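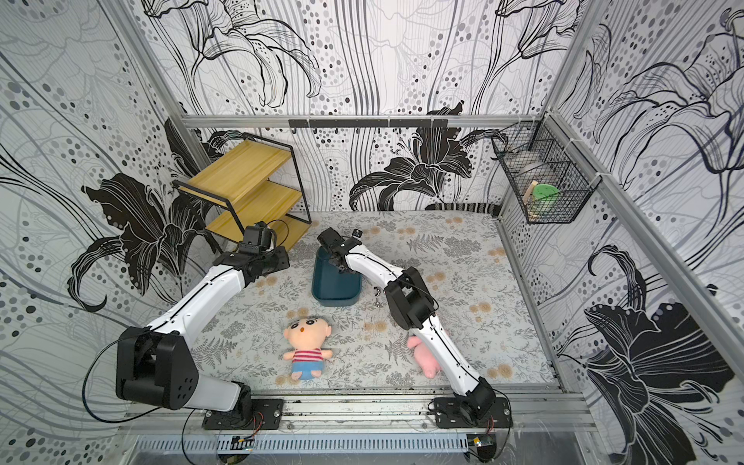
Figure 3. The lily corner, with the three-tier shelf at the back, the teal bin and the doll on the printed mat.

4.2 Busy backgrounds and the things we lose in them

I should admit that the lily corner was my favorite of the 19 setups, so take my enthusiasm with a pinch of salt. The other corners were mostly plain or lightly striped, and they behaved the way you would expect plain corners to behave: you put a thing down, you look back, and there it is. The lily corner is a different animal (or plant, I suppose). The big flowers on the walls are black and grey and very large, while the print underfoot is fine and pale with little peach-orange flowers in it, and the two have almost nothing in common except that both are botanical. I wanted to know which of them makes tidying harder. My money was on the lilies.

I was wrong! The lilies pull your eye when you first sit down, and several raters wrote grumpy remarks about them in the margin of the Prundex sheet, but the remarks dried up by the second round. Nothing gets put away on a wall, apart from what goes on the hook rail or in the wire basket, and so the walls turned out to be a kind of loud wallpaper in the literal sense. People stopped looking at them. The floor print, which everybody had called "pretty" or "calm" on the first sheet, was where the trouble was.

Our 1598 logged put-aways cover every corner, and the full breakdown is in the appendix. For this section I only want to talk about two groups of objects, the soft toys and the small metal hardware, and about the shelf.

Soft toys first, as they are quick. The doll with the striped shirt was found at a glance by every rater in every round, wherever we left it. It is big and red and blue, with a large head, and there is nothing like it in the print. I had half expected the peach color of its face and legs to cause a little confusion with the flowers, and I even wrote that down as a prediction in November, but I can find no trace of it in the sheets. Size wins, I think. The teal bin is the same story: a solid block of dark color with rounded corners, easy to aim for and hard to forget. Raters who rushed would drop things next to it, but they knew they had done it.

The shelf gave us a more interesting afternoon.

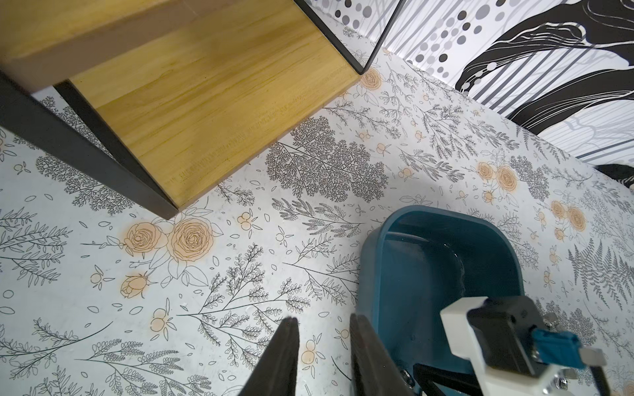

We had set it at an angle to the back wall, open side toward the middle, and that angle matters more than I gave it credit for in the pilot. At the Bulurska site the same type of shelf stood flat against the wall, and raters used the top board and the one under it and left the lowest one bare. Turn the shelf a little and the lowest board suddenly gets used, mostly for flat items. The yellowish boards also help. They have a grain, but it is a quiet grain, and a small object set down on one can be picked out right away. More than one rater told me they had started using the shelf as a place to "see what I've got" before sorting it into the bin, which was never in the instructions and which I now do at home with my sewing drawer.

That leaves the hardware, and I will be honest about how long it took me to make sense of those numbers.

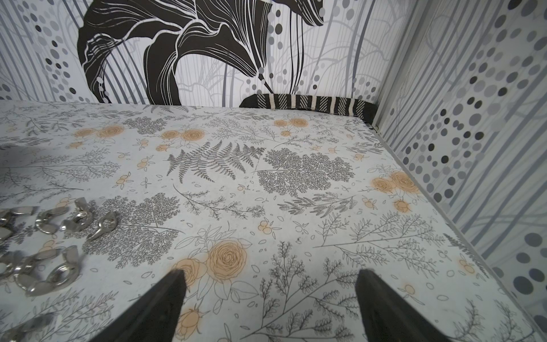 A shiny thing ought to be easy to spot. That was the reasoning behind choosing metal pieces in the first place, and on the plain Petkov mat it held up nicely. On the botanical print it fell apart at the edges. Bright metal picks up whatever is next to it, and the fine black line work is about as thin as the outline of a small part, so a single piece lying near a dark clump of foliage could sit there through a whole round. In total, 103 pieces were left behind across the printed corners, and roughly half of those lay close to the darker parts of the pattern. Pieces in a group did much better than strays. Once a rater saw one, the neighbors came along with it, and the whole bunch went into the bin in one go.

We tried one small change on 28 March 2024, swapping the order so that hardware was cleared before the toys. It helped a bit, though I would not hang a paper on it. The Plidano corner, which has a coarser print, showed no difference either way. I come back to that comparison in 4.3, along with the striped fabric strips and the rounds we had to throw out.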